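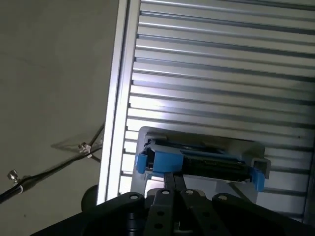 4 min read

Vision-Guided Approach for a Clip Fixture: Project Report
Kazimiera Stępień, Lerkville Technical College, June 2025

Task

The arm has to move its two fingers to a small electronic device held in a gray plastic holder, with a blue clip on each end of the device. The holder rests on a slatted panel and can be moved between runs. My job was the software that finds the holder from the wrist camera and plans the last part of the approach. The arm driver and the gripper driver were already written for the Posberg course and I did not change them.

Why the first version failed

I started with edge detection. The plan was to find the rectangle of the holder and take its center. On a plain sheet of cardboard this worked. On the slatted panel it did not, as every slat gives two long straight edges and the holder wall gives fewer and weaker ones. The panel is white and silver, the holder is light gray, and where the glare sits on the metal the slats wash out completely. The detector kept choosing a pair of slats as the holder.

I tried masking by line direction, so that anything parallel to the slats was dropped. That removed one wall of the holder whenever it was set down in line with them.

Second version

The clips are the only strongly colored parts in view, so I switched to color. The image is converted to HSV, thresholded for blue, and cleaned with one opening pass. The 2 largest regions are kept. The clip on the left is larger than the one on the right, which gives the orientation of the device without any further work. A line between the region centers gives the angle, and its midpoint gives the target.

The gripper is always in the lower part of the camera view, so I mask it with a fixed polygon. Before I did this, reflections on the screw heads sometimes passed the threshold when I had it set too wide.

Depth comes from the known distance between the clips. It is good enough near the middle of the view and gets worse when the camera is tilted away from the panel.

Planning

The planner is split into states: search, align, approach, stop. In align, the wrist turns until the fingers match the clip line. In approach, the target is recomputed every cycle and the step size shrinks with distance. If one clip is lost for more than 4 cycles the arm backs up along its last path and returns to search. The last correction is made before the finger tips cover part of the left clip, because after that the region center shifts and the arm follows it sideways. This took me most of November to find. I had been blaming the hand-eye calibration and redid it twice.

Tooling

All runs are logged with the Lakeck recorder, which saves the camera image, joint positions and planner state together. I wrote a replay script that feeds a log back through the detector, and I tuned the thresholds on 200 saved images this way without using the arm.

Open problems

The threshold values are fixed and were chosen under the lab lights. With the blinds open they need to be changed by hand. The frame rail is treated as a straight wall in the collision model, and the cables on the concrete beside it are not in the model at all, so the search area has been limited to the panel side. The Jafarzadeh library has a mesh import that would allow a better model of the rail, but I did not get it to build against our version of the driver.

Code and logs are in the course repository under clip_approach. Run the replay script first, then set the polygon mask again if the camera bracket has been loosened.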